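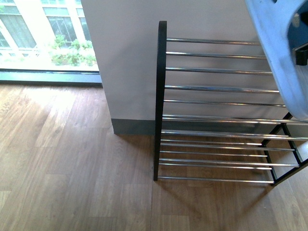 Come and teach a robot to put shoes away with us!

The Sutville Home Robotics Club is looking for new members for the term starting in September, and I'm the one who said I'd write the call, so hello. I've been in the club for three terms, I came in knowing how to solder badly and not much else, and I now spend a good part of my week thinking about slippers. If that sounds like your kind of evening, keep reading.

Our project this year is called Pilludine. The job is tidying an entryway: find the footwear, pick it up, put it on a shoe rack, leave it there without knocking the next pair off. We'll enter it in the Lorkonska Challenge, a student competition for household tasks, in the under-26 division (you can join the club at any age, you just can't be on the competition roster if you're over the line). Last year we came mid-table with a laundry sorting project and had a great time doing it.

A shoe rack is a surprisingly mean thing to give a robot. The rods are chrome, so every time the sun moves the vision people get a new set of bright streaks to argue over, and you can see the floor and the wall right through the gaps. Then there's placement. A slide put down a bit too far forward hangs over the rods, and the team has had long, happy, slightly heated talks over how much overhang counts as "on the rack". We've got 157 placement attempts written up from last term and I'd love to see that pass 230 before the competition rules are finalized.
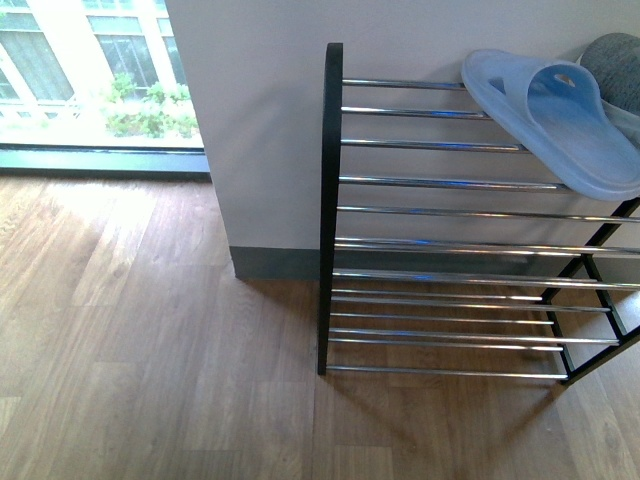 Light blue slide on the top tier, toe out over the rods.

So who are we after? We have 37 people on the mailing list but far fewer who turn up and get their hands on things, and we'd like eight new regulars. You don't need to be in engineering. Our best log keeper last year was studying history, and she (very politely) caught more of our mistakes than the software did. These are the spots we most want to fill:

Teleoperation — you drive the arm through pick-and-place runs so we have good demonstrations to train on. Patience matters more than gaming skill, though the gamers will tell you otherwise.

Vision — some Python, please, and a willingness to look at a great many pictures of rods.

Gripper design — CAD and 3D printing. If you've ever printed something four times to get it to fit, you'll feel at home.

Run notes and labelling — no experience needed at all. We'll train you in one evening.

Competition paperwork and travel — a real job and we'd be so grateful. Someone organized has to read the rule book all the way through.

We meet twice a week, 6 p.m. to 8:30 p.m., in the Cho Building at the college. Come to one session a week if that's what you can manage — plenty of us have jobs and labs as well. Membership is free for students, and everybody else pays a small fee toward filament and snacks. Nobody gets paid, I'm afraid, but students in the design and computing programs can usually count their hours toward the project credit (check with your program office first).

To apply, send a few lines to the club through the Sutville student groups page. Tell us which spot interests you, which evenings you're free, and one thing you've built, fixed or broken. No résumé, please! I read every note myself and I'll write back within a week with a time to drop in and try driving the arm.

Oh, and if you own shoes in an odd shape or colour that you don't mind lending for a term, mention that too. Clogs especially. We're short on clogs.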